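Courses > Evening Program > Writing Plainly > Handout 3

June 13, 2019
By Gladys Mbwambo

Welcome back, everybody, and thank you for the drafts you left in my tray. I read them all over the weekend with a large pot of tea, and I enjoyed them more than I can say! Tonight we turn to the paragraph, that humble thing we all make every day without giving it much thought.

A paragraph is a promise to stay on one subject for a little while. When you start a new one, your reader takes a breath and gets ready for something else, so please be kind and give them something else. In Noémie Royer's piece about her grandmother's bakery (she has let me share it), the bread, the rent and the quarrel with the landlord all sat in one block of 21 lines. She split it in two places, changed hardly a word, and suddenly we could hear the grandmother talking.

First sentences deserve extra care. Read only the first sentence of each paragraph in your draft, one after another, and see if you can still follow the story. If you get lost, your reader will too — and they don't have you beside them to explain.

Length is a matter of ear. A paragraph of 2 sentences can be lovely after a long one, like a window opened in a warm room. Five short ones in a row begin to sound like a grocery list.

Warm-up for the first 20 minutes: write one paragraph on anything you like, or on several things together if you feel brave.

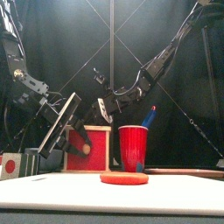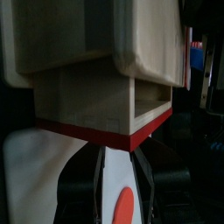
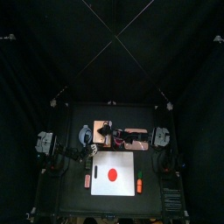
When you've finished, trade with a neighbor and underline the sentence that carries the most weight. It is very often the last one, and very often it would be happier at the top. Try it there and read the whole thing aloud, softly, so we don't all drown each other out.

For next week, please bring the second draft of your Selari essay, double spaced, with your name on every page. We'll begin on transitions, and I'll have the photocopies of the Gatchalian reading that I promised you last time.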